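Studness Quilted Blanket, double
Sold by Corkach Bedding

Price: £61
Washing: 40 degrees, gentle spin
Filling: polyester, 527 grams per square metre
Delivery: from our own store, except in March when we stocktake

Studness make a lot of claims for this blanket. We sell it, and we think it's decent, but we don't believe all of them and you may as well know which.

The swing ticket says it will keep you warm "all year round". No blanket does that. In July you will kick it off, and in a cold bedroom in January you'll want a duvet underneath. What it does well is the stretch in between, and as an extra layer on a bed that already has two or three on it. That is how most of our customers seem to use it.

Then there's the word "breathable". Polyester filling doesn't let much damp out, whatever the maker calls it. If you get hot at night, buy wool or cotton and put up with the extra weight. 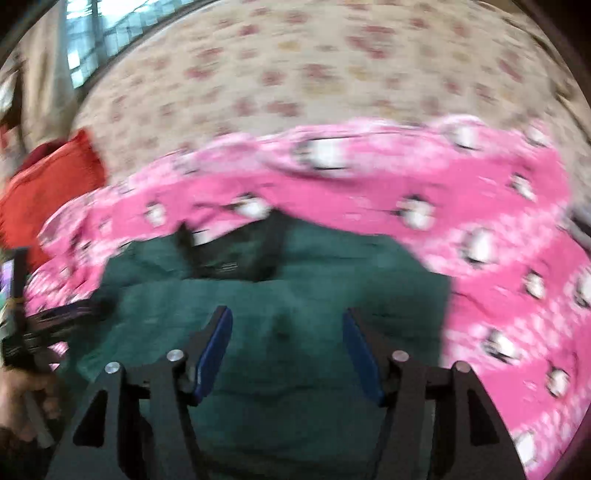 A customer wrote to say that hers had gone flat down the middle by the second winter, and she wanted to know if ours were any different from the ones sold elsewhere. They aren't. We told her to put it through a low tumble with a couple of clean tennis balls, and she replied that it came up better than before but not like new. That sounds right to us. The stitched squares are wide, so the filling has room to wander, and Studness haven't changed the pattern since we first stocked it.

The closest thing to it on our shelves is the Kuusk throw. It costs £18 more and has smaller squares, which hold their shape longer. Kuusk also say theirs is "hotel quality", a phrase that means nothing at all as far as we can tell. Ignore it and feel the edges instead. The binding is sewn twice on the Kuusk and once on the Studness.

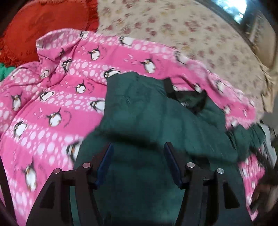 Drudia sell a cheaper one at £25, and we stopped carrying it. The colour came off on pale sheets in the first wash and the seams were poor. They tell us it has been improved. We'll look at it again when they send one we can wash ourselves.

Sizes: the double is cut mean. If your mattress is a deep one, go up to the king or you'll see the sides of the bed. The single is fine.

Returns: unused and in the bag, please. We can't take back anything that has been slept under, even once.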